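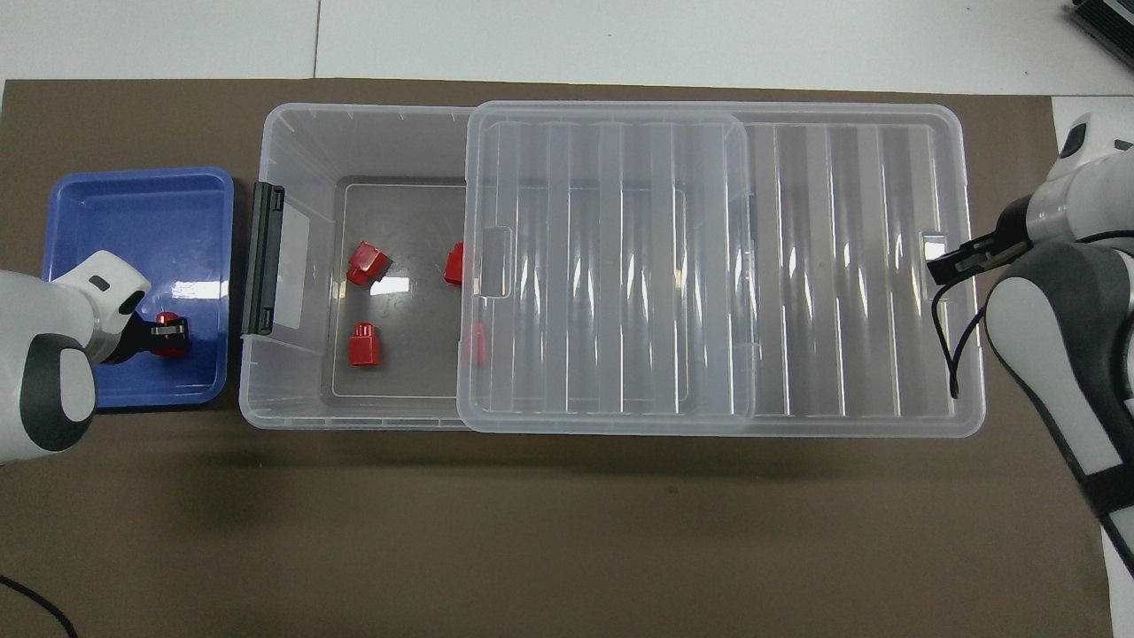 4.2 Direct selling and the price of storage goods

Retailers that buy straight from a factory often say that the saving is passed on to the customer. We tested this claim on household storage and garden goods sold online in the Wimbridge area. Two sellers were compared over one trading year: Zendico, which buys from the maker and ships from its own warehouse, and Govix, which buys through a wholesaler. The sample held 344 product lines that both sellers stocked in a form close enough to be matched. Matching was done by size, material and fittings. A clear plastic bin with a ribbed lid and a black latch clip, of the sort shown in Figure 3, was matched only with another clear bin that had a separate lid and a clip, and never with an open crate of the same volume. Lines that failed on any of these points were dropped before prices were collected.

Figure 3. Transparent storage bin with the lid partly across and four red blocks inside.

Prices were taken from the public product pages once a week, with delivery to a Wimbridge address added at the standard rate. We left out voucher codes and loyalty points, which differ from one customer to the next and cannot be seen on the page. Where a seller offered a multi-buy, the single-item price was used.

Before delivery was added, Zendico was cheaper on most matched lines. Once delivery was included the gap closed on small items and in several cases went the other way. Govix charges nothing for delivery on orders over 40 pounds, and a basket of mixed goods passes that mark easily. Zendico charges by parcel. A shopper buying one large item, such as a garden bench or a barbecue cover, did better with the direct seller, while a shopper filling a cupboard with small boxes usually did not.

The direct seller also changed its prices more often. Of the matched lines, 94 changed price at Zendico at least once in December, most of them downwards, and many returned to the earlier figure within 7 days. Govix kept its prices steady over the same month. This agrees with the account in Arumugam of stock bought in large single shipments, where the seller carries the cost of unsold goods and clears them when space is short. We return to stock levels in Section 4.3.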